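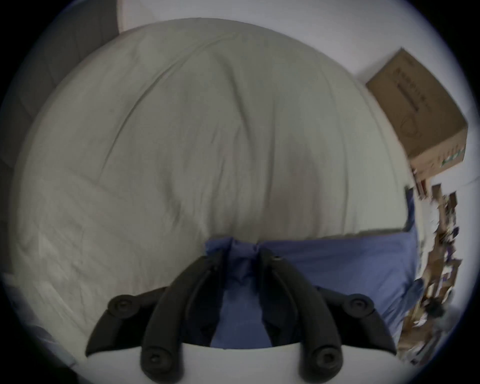

Sheets going grey in a hard water area

We moved to Cheetham in April and all our bedding has gone dull and a bit stiff. Same powder as before, warm wash. Is it the water, and do I need a softener? The quote I got was $2,000.
Fleltosa

Man-sik Myung
Probably the water. Use more powder than the box says for soft water, and don't fill the drum past three-quarters. Washing soda helps too. I'd try that for a month before you spend anything. Colours do better at 39 degrees or under.

sivholm3
vinegar in the rinse

Nandadmont
Check your spin speed as well. Ours was set to 800 and the rinse water wasn't clearing properly.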